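Hace unos meses me dio por buscar mi nombre en internet y desde entonces tengo una manía nueva: limpiar mi rastro digital con la misma constancia con la que limpio el horno (o sea, menos de la que debería, pero lo hago). Salieron 266 resultados con mi nombre y apellidos entre comillas. Una reclamación a la comunidad de vecinos, un currículum de cuando buscaba prácticas, comentarios en un foro de recetas donde discutía a gritos por el punto del arroz... Total, que me senté a la mesa y lo fui ordenando por montones, con una caja de cartón pequeña a un lado, como la cajita marrón de la imagen, que es el tamaño perfecto para los papelitos con claves, las tarjetas SIM viejas y los pendrives. Os cuento cómo lo hago en casa, por si a alguien le sirve.
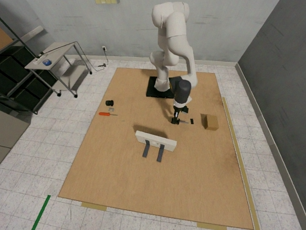
Primero, el inventario. Yo uso una libreta de cuadros, de las de toda la vida, y apunto en cada línea la página, qué sale de mí y si me molesta o me da igual. Parece una tontería, pero sin la libreta acababa abriendo tres veces el mismo enlace y enfadándome tres veces. Buscad el nombre con comillas, luego el nombre con la ciudad, luego el teléfono y luego el correo antiguo (¡sobre todo el correo antiguo!). Hacedlo en una ventana privada del navegador, que si no el buscador os enseña lo que cree que os gusta.

Truco de cocina: pongo el temporizador del horno en 31 minutos y cuando suena, paro. Empecé con media hora y siempre me faltaba cerrar la última pestaña, así que se quedó en 31. Si sigo más rato me pongo a leer mis propios mensajes de hace quince años y se me quema el sofrito.

Las cuentas olvidadas

Aquí es donde más se avanza. Entrad en el buzón de correo y buscad palabras como «bienvenida», «confirma tu cuenta» o «tu registro». A mí me aparecieron más de 440 mensajes de ese tipo, muchos repetidos, de tiendas en las que compré una sola vez un molde de bizcocho. En Bunora, por ejemplo, tenía guardadas dos direcciones de pisos en los que ya no vivo. En Clakomier tenía un perfil público con foto, y ni me acordaba de haberlo abierto.

Antes de borrar una cuenta, yo sigo este orden:

Descargo lo que quiera conservar, facturas y garantías incluidas. Con la de la lavadora metí la pata y luego tuve que pedirla por teléfono.
Quito la tarjeta guardada.
Borro foto, dirección y fecha de nacimiento.
Cierro la cuenta y guardo el correo de confirmación en una carpeta que se llama «Bajas».

Ojo, que desinstalar la aplicación del móvil no cierra la cuenta. Yo lo creí durante años.

Pedir que quiten una página

Si lo que os molesta está en una web ajena, lo primero que hago es escribir a quien la lleva. Casi todas tienen un aviso legal al final, en letra diminuta, con una dirección para temas de privacidad. Mi mensaje tiene cuatro frases: quién soy, el enlace exacto, qué dato quiero que quiten y por qué ya no tiene sentido que esté ahí. Nada de amenazas en el primer correo. En Horow me contestaron enseguida y muy amables, y la reclamación de la comunidad desapareció de su tablón.

Si no contestan o dicen que no, en Europa se puede pedir también al buscador que deje de mostrar ese enlace cuando alguien teclea tu nombre. Tienen un formulario para eso. La página sigue existiendo, eso hay que tenerlo claro, pero deja de salir al buscarte. Y no siempre lo conceden: miran si la información está anticuada, si es de interés público, si eres una persona conocida... Una vecina que discute por el arroz no es muy de interés público —espero— pero lo que cuenta una noticia sobre un cargo político es otro cantar. Si tampoco os convence la respuesta, queda reclamar ante la autoridad de protección de datos, y para un asunto serio yo consultaría con un abogado, que esto es una página de trucos de casa.

Guardad pruebas de todo. Captura de la página con la fecha visible, copia de lo enviado y copia de la respuesta. Yo lo imprimo y lo meto en un archivador Mazurek de anillas que tenía muerto de risa en el armario, con separadores hechos de cajas de cereales. Verde para lo resuelto, blanco para lo pendiente.

Fotos viejas y otras cosillas

Con las fotos subidas por otras personas, lo que mejor me funciona es pedirlo por mensaje privado y con cariño. «Oye, ¿te importa quitar esta? Me da apuro.» Solo una amiga se resistió, y al final la recortó. Y claro, me tocó repasar las que había subido yo de los demás, que eran unas cuantas y en algunas salía gente comiendo con la boca abierta.

Más cosas que he ido apuntando en la tapa de la libreta:

Los papeles con datos van a la trituradora o, si no tenéis, a remojo en un cubo con agua y luego bien revueltos con el palo de la fregona. Queda una pasta asquerosa pero ilegible.

Las etiquetas de los paquetes se despegan mejor con el secador de pelo. Si se resisten, tachad nombre y teléfono con rotulador negro grueso, por dos pasadas cruzadas.

Un móvil viejo se restaura de fábrica antes de llevarlo al punto limpio, y se le saca la tarjeta. Miradlo dos veces, que yo casi entrego el mío con la memoria dentro.

Para los registros de usar y tirar tengo un correo aparte. Ahí llegan los descuentos y los sorteos, y lo miro cuando me acuerdo.

No uséis vuestro nombre completo en los foros. Yo ahora firmo con el nombre de una legumbre y tan contenta.

La revisión general la dejo para septiembre, cuando cambio la ropa de los armarios y ya estoy en plan tirar cosas. Repito la búsqueda, comparo con la libreta y vuelvo a escribir a las páginas que no contestaron. Este año me quedan tres enlaces pendientes, los tres del dichoso foro de recetas, y ya tengo el correo en borradores.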